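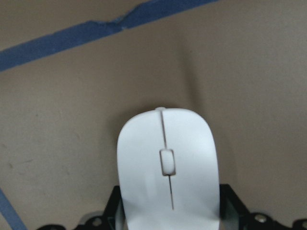

Work on the Gradness after-school robotics project moved from driving the arm by hand to collecting practice runs during this reporting period. The grant pays for one tabletop arm, its wrist camera, spare parts and the hours of a part-time instructor, and all of it is now in use. Students chose everyday desk items for the pick-and-place task. The white computer mouse, held between the two black fingers, is one of them, and the blue painter's tape on the tabletop can be torn off and laid again when a group wants a different layout. The mouse is harder than the blocks we used in February, as its sides are rounded and the fingers have to come down on either side of it at close to the right angle.

Enrollment and attendance

The club has 27 students enrolled, up from the fall. Attendance has been steady except for the two weeks of state testing. Rukhsana Zaidi teaches both sections and Yuxi Duan helps with the beginners. Students work in small groups, with one driving, one resetting the table and one keeping the log. They trade jobs partway through each meeting.

Practice runs

Our target for the year was 1000 logged runs. The groups have logged 1330. A run counts only if the log sheet is filled in and the video opens afterward. Early in the term we lost several afternoons of work to a full memory card, so copying files to the school drive is now part of cleanup.

The quality of the runs is uneven. Runs with the blocks are mostly clean. Runs with the mouse show more missed grasps and more cases where the object turned in the fingers. We are keeping the failed runs and marking them as failed. The advanced section plans to compare a model trained on clean runs only with one trained on everything.

Equipment

One finger bracket cracked in March and was replaced with a spare from Uddin, our parts supplier. The second order of brackets arrived late and one was the wrong size. Uddin has agreed to exchange it. The laptop used for training is slow, and a full training job has to be left on overnight. We are not asking for a new one this year.

Spending

Parts and supplies are under budget. Instructor hours are slightly over, due to two Saturday sessions added before the open house. We would like to move the unspent travel money to instructor hours and ask for your approval to do so. Lorraine Bainbridge in the school office has the receipts and can send copies.

Changes from the original plan

The proposal called for a visit to the Cillanus workshop in April. It was canceled when the bus was not available, and we do not expect to reschedule before summer. The unit on writing a simple simulator has been dropped for the beginners. The advanced section finished it.

Next steps

The end-of-year demonstration will be 30 minutes long, with each group running the task once. Before then the groups need to settle on a single tape layout and agree on what counts as a successful placement, which they have been arguing over for a while. Yuzhen Lü will check the log sheets against the files on the drive. The final report will include the comparison results if training finishes in time.

Submitted by Rongrong Lu, project lead
Thursday, May 1, 2025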